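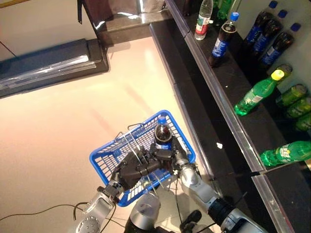
双臂机器人拎购物篮取饮料:从零跑通的步骤(顺便说说它到底能不能干活)

先说结论,省得你翻到底:能拎篮子,能拿瓶子,能走一小段。补货、理货、帮你家买菜,还早。下面是我们在 Eltbridge 这边的做法,照着来,少走点弯路。

写得急,有错字见谅,评论区指出来我改。

适用对象
手上有一台带多指手的双臂机器人,头部有相机,能遥操作,也能跑训练好的策略。只有夹爪的也能看,第三步跳过,提手那段换成单边夹。

要准备的
· 塑料购物篮,网格的,带两根金属细提手。别用布袋,布袋会塌,塌了策略就懵。
· 瓶装饮料,两种以上,颜色差别大一点。满瓶。空瓶重心不对,练出来的动作到了真货上全废。
· 一段货架,前沿有透明挡条最好。真店里基本都有,早练早踏实。
· 急停,放在人手边。不是放在桌子那头。
· 纸笔。对,纸笔。后面记失败原因用。

第一步 场地
过道留够转身的宽度。两条手臂张开加篮子,比你想的宽。Barry Dawber 第一次布场按人的宽度留的,肘部直接扫架子,一排汽水躺平。

地砖反光会影响深度,顶灯先别全开,开一半试试。下午四点以后如果有斜阳,拉帘子。透明的东西(挡条、塑料布、水瓶)深度图上经常是个洞,这个后面还会说。

线缆。拖地的线一定理到底盘后面,或者吊起来。没条件吊就专门派个人看线。

第二步 标定
头部相机往下看,篮子和双手要同时在画面里。手到眼的标定每次开机都做一遍,别偷懒。Flaveck 这套标定脚本跑一次 9 分钟,泡杯茶的功夫。

标完拿一个瓶子放在架上,让右手指尖去碰瓶盖。碰到了,过。偏一指宽以上,重标。不要想着“策略会自己补偿”,它不会,它只会很自信地抓空气。

第三步 双手拎篮
这步最容易,也最容易翻车。

1. 提手先收到中间,两根并拢。人工收就行,让机器人自己翻提手是另一个课题,别混在一起。
2. 左手先到,四指从外侧绕过去,不要急着握紧。
3. 右手跟上,位置错开,两只手别抢同一段铁丝。
4. 同时收紧。力先给小,抬起来两三厘米停住,看篮子歪不歪。
5. 不歪再继续抬。歪了就放下,重来,别在空中调。

细铁丝对粗手指很不友好。手指一节一节都挺粗的,铁丝卡进指节缝里,松手的时候就松不开。解决办法很土:提手上缠一圈胶带,加粗。Anahera Kingi 嫌这是作弊,说店里的篮子又没缠胶带。她说得对。但先跑通,跑通了再拆胶带,拆掉以后成功率会掉,心里有数就行。

第四步 取瓶
篮子放地上或者矮台上,左手扶住篮沿,右手去拿。一只手悬空拎篮、另一只手取瓶,我们试过,篮子会晃,晃到瓶子进篮的时候磕边。等基本动作稳了再上。

· 立着的瓶子:从侧面抓瓶身中段,标签那一圈摩擦最好。别抓瓶盖,盖子太小,手指合不拢,瓶子会转。
· 躺着的瓶子:先别碰。真的。躺着的会滚,手还没到就被指背推跑了。要练就先拿东西挡住一头。
· 叠着躺的:放弃吧,至少这个版本。抽最上面一瓶,下面的跟着动,策略没见过,当场发呆。
· 靠墙斜着的:可以,但要先往外拨一下再抓。这个“拨”要单独采数据,混在抓取里学不出来。
· 透明水瓶:失败率最高的一类。靠彩色图,别靠深度。

放进篮子时,瓶底先碰底,停半秒,再松手指。半秒很重要。没有这半秒瓶子十有八九要倒。往篮子角上放比往中间放稳,两面有壁靠着。提手要是收在中间,也正好让开。

第五步 采数据
遥操作。我们一共录了 1247 条,最后留下能用的没那么多,具体比例每家不一样,看操作员手感。Zachary Bergeron 录的废片最少,他的诀窍就是慢,慢到旁边的人着急。

几条经验:
· 每录一段换一次瓶子位置。不换的话它背下来的是位置,不是瓶子。
· 失败的也留,单独放一个文件夹,写上原因。纸笔就是这时候用的。
· 操作员一小时换人。累了以后动作会抖,抖也会被学进去。
· 光线变了要记一笔。
· 别只录空架子和满架子,录半乱不乱的。顾客翻过的货架就长那样。

第六步 跑策略,测
测试之前关掉遥操作,手离开手柄。听着像废话,Sylvie MacDonald 就抓到过有人“帮”了一把还算成功的。

测试怎么算数,先写下来再测:瓶子进篮,立着,篮子抬起来,走到过道口,没碰倒别的。全满足才算一次。少一条都不算。我们按这个标准跑了 184 次。立瓶加近处货架,结果能看;一换成躺瓶,没法看。图就不贴了,各家机器不同,贴了也是误导。

速度也要记。人拿一瓶可乐放篮子里,两秒。机器人慢得多,大部分时间花在接近瓶子前那一段犹豫上。调高速度可以,先把急停的人叫醒。

常见问题
抬篮子时一边高一边低
两只手的抬升没同步。检查是不是一只手已经受力、另一只还在收指。或者瓶子放得太偏,换个角再试。

松不开手
见第三步,胶带。还不行就让手腕往前送一点再张指。

对着透明挡条撞上去
深度图上没有它。在场景里手动加一道虚拟墙,高度比挡条高一点。笨,但管用。

瓶子在手里慢慢往下滑
指尖垫磨光了,换。别加力,加力瓶身会瘪,瘪了更滑。

走两步篮子开始荡
底盘加速度降一半。还荡就让双臂往身体收。

那到底能不能干活了?
老有人问。Harvey Robichaud 在 Arsenault 那边管门店,来看过一次,问得很实在:晚上关店以后,能不能让它把架子理好,早上我来直接开门。

不能。现在不能。理架子要处理躺的、叠的、倒的、标签朝里的、夹在缝里的小纸片,每一样单拎出来都有人做出过演示,串在一起干一整晚,我还没见过哪台不用人看着的。我们这台的策略叫 Plisero,第二版,它能做的是:已知的篮子,已知的几种瓶子,立着,近处,有人盯着急停。就这些。

家里呢,更难。店里货架好歹是直的,冰箱里什么都有。

但是拎篮子这个动作本身,我觉的值得练。双手配合、细提手、里面装着会晃的重物,这三个一起过了,端锅、搬收纳箱、提洗衣篮都能借上力。我们下一步拆胶带,然后开始练躺瓶。九月应该能有点东西,到时候更新在这页下面。

脚本和记录表模版要的留言,说一下你用的什么手,几个指头,不同的手抓取参数不一样,别直接套。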